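Farina plush works, Arnodero: visit report
Wednesday, April 23, 2025

Corrado Testa took us through cutting, sewing and filling. Pile fabric is cut in stacks and sewn inside out. Closed eyes are stitched before the body is filled. Batches run to 200 pieces, and one toy in 30 is pulled for a seam test. The last table had finished samples, among them a pink plush with a sleepy stitched eye and a small white animal against its limb. 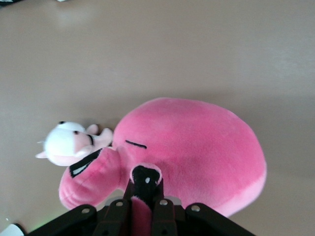
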